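Rakena district: half-year indicators

Gross regional product in the Rakena district rose by 2 per cent over the half-year, according to figures tabled by the regional council on Wednesday. Growth was concentrated in freight handling and food processing. Construction declined for a second period, chiefly in Budine.

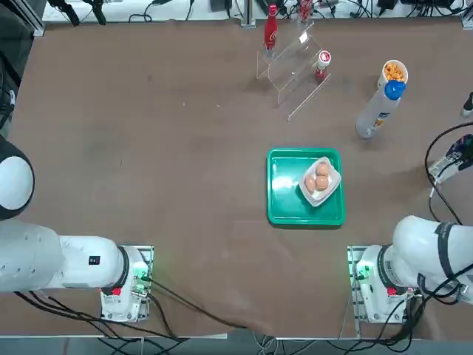 The Cinbridge industrial precinct now has 40 registered tenants and 1,006 full-time positions. Council has extended the payroll tax rebate there to June – firms must lodge before the current term lapses. The labour programme at Remar remains capped at 2,000 places, with unused places carried over to the next intake.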